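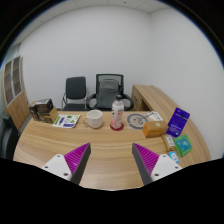

*Desk with a wood-grain top and curved front edge.*

# Candidate Selection Records Project: second progress report to the Kemberg Fund

April 2020

Prepared by Inger Hafstein, with contributions from Conall Mac an tSaoi (data) and Sabina Krajčí (fieldwork)

## 1. Scope of this report

The report covers work done since the January report. It follows the order of the work plan in the grant agreement. Spending is dealt with in section 6, and changes we would like the Fund to approve are in section 7.

The project collects and codes the records kept by local party branches when they choose candidates for council seats in the Brerkevico region. The aim is a single set of records, open to researchers and to the branches themselves, showing who was considered for each seat, what rules applied and how the choice was made. We do not collect the votes of individual party members, and we do not hold the papers of any contest that is still open.

## 2. Records received

The sampling list contains 1,535 selection contests in 19 council areas. Records for 1,440 of these have now reached us in some form. The shortfall is spread unevenly. Two coastal areas account for most of it, and in both the branches were merged between election cycles, so that papers were passed to a successor branch or kept by a former secretary.

Records arrive in three forms: minute books, loose ballot summaries, and spreadsheets kept by the branch. Spreadsheets are quickest to code but carry the least detail on eliminated candidates. Minute books usually give the names of everyone interviewed and, in the older volumes, the wording of the questions put to them. Ballot summaries vary. Some give a result by round, others only the name of the winner and the signature of the person in the chair.

A contest is counted as received when we hold at least the name of the chosen candidate, the date of the meeting and one source for each. This is the definition set out in the January report and it has not been changed.

## 3. Coding

Coding is carried out in Wendero using the second version of the codebook. The main change from the first version is the treatment of contests with a single applicant. These were previously coded as "uncontested" in all cases. They are now split into three: no other person applied; others applied and withdrew before the shortlist; others applied and were ruled ineligible. The change was requested by Ronaldo Miranda on behalf of the advisory group, who pointed out that the old code hid the effect of eligibility rules on the number of names put to members.

All contests coded under the first version as uncontested have been coded again. Where the source did not allow a choice between the three new codes, the old one has been kept with a flag. Users of the interim file should treat flagged entries as missing for any analysis of withdrawals.

Agreement between coders was checked on a sample drawn across all council areas. It was good for dates, names, method of ballot and number of rounds. It was poor for one item, "role of regional office", where coders disagreed on whether the presence of a regional officer at a meeting counted as involvement. The guidance has been rewritten. Presence alone is now coded separately from speaking, chairing or ruling on a point of order.

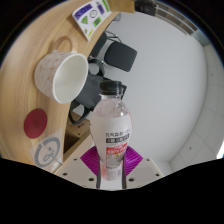 The rewritten item was tested by two coders on the minute books from the northern areas, and the remaining disagreements were traced to abbreviations in the source. A list of these has been added to the codebook as an appendix. We expect it to grow as the last of the handwritten volumes are coded.

Paired contests, in which a branch selects two candidates for the same ward at one meeting, are entered as two linked records. Balance rules (for example, a rule that the pair may not live in the same ward) are recorded against the pair and not against either candidate. Wendero did not support this when the project began. The link field was added by Tomás Flanagan and has worked without loss of data since it was put in place.

## 4. Fieldwork

Sabina Krajčí has completed interviews with branch secretaries in 13 council areas. The interviews are used to establish which rules were in force, as written rules were often replaced by a regional note that was never filed. Transcripts are held apart from the coded records and will not be released.

Interviews in the remaining areas had been arranged in person and have been moved to telephone. The question schedule has been shortened to suit. Items asking the secretary to go through documents on the table with the interviewer have been removed, and a list of the documents wanted is now sent by post beforehand. Replies have been slower than under the earlier arrangement. Branch offices are closed, and several secretaries do not have the papers at home.

The visit to the Thambiah archive has been put off. The archive holds the regional notes for the earliest cycle in the sample, and there is no known second copy. Staff there have offered to scan the index when they are next in the building.

## 5. Data protection

The assessment agreed with the Fund has been reviewed and two points amended:

- Applicants who were not shortlisted are now given a code in the public file. Names are kept only in the restricted file.
- Reasons given for ruling an applicant ineligible are released as a category, with no free text.

One branch has asked for its records to be returned and removed from the file. The request was met within the period stated in the deposit form. The contests concerned are not included in the figures in section 2.

## 6. Spending

Spending on staff is in line with the budget. Travel is below budget because of the changes described in section 4. Postage and scanning are above it. No equipment has been bought in the period. The full statement is attached as a separate file.

## 7. Changes requested

We ask the Fund to approve the following:

1. Transfer of the unspent travel allowance to scanning and transcription.
2. Delivery of the interim file without the earliest cycle, which would follow once the Thambiah notes have been read.
3. A later date for the workshop with branch secretaries, to be agreed when meetings are again possible.

None of these requests alters the total grant.

## 8. Work in the next period

Conall Mac an tSaoi will finish coding the minute books in hand and run a second agreement check, limited to the items changed in the new codebook. Telephone interviews will continue in order of council area. Missing contests in the two coastal areas will be followed up through the successor branches, and a short note on gaps in coverage will be sent to the Fund with the interim file.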